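Home | About | Archive | Contact

Trisville gets its bench back
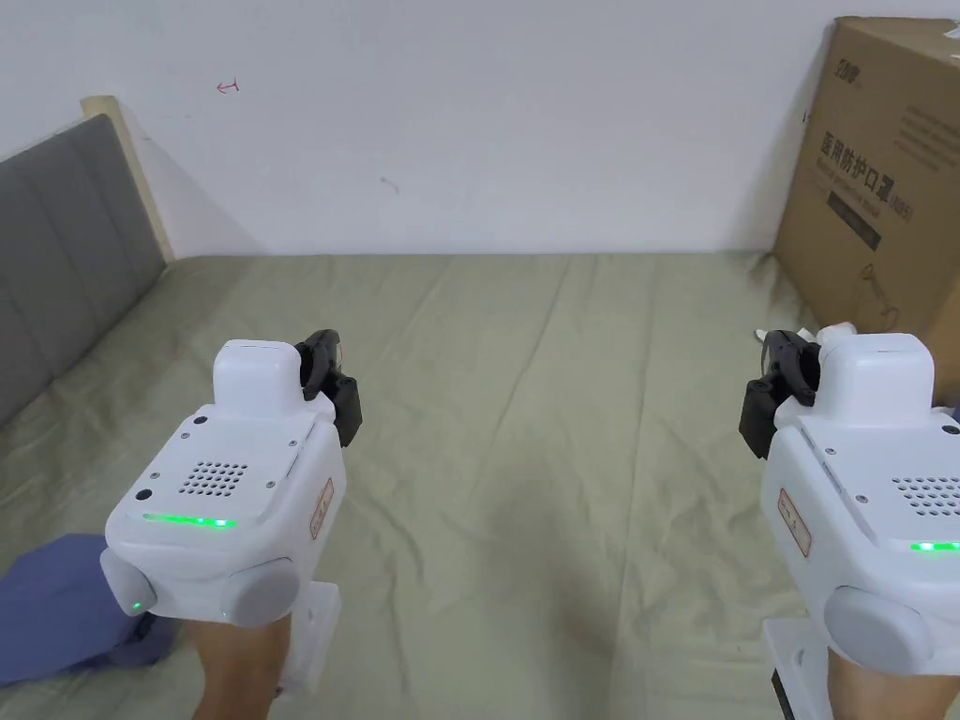
The city has returned the bench at Narton and Caltden, 112 days after taking it away for "minor refinishing." It is the same green, with one new screw.

Yuto Hirose, who runs the block newsletter, got 213 signatures asking for it - more than voted in our last ward primary. Next up is the crosswalk on Wieczorek. Bring a pen in January.

Filed under: Around the Ward
Print this post | E-mail to a friend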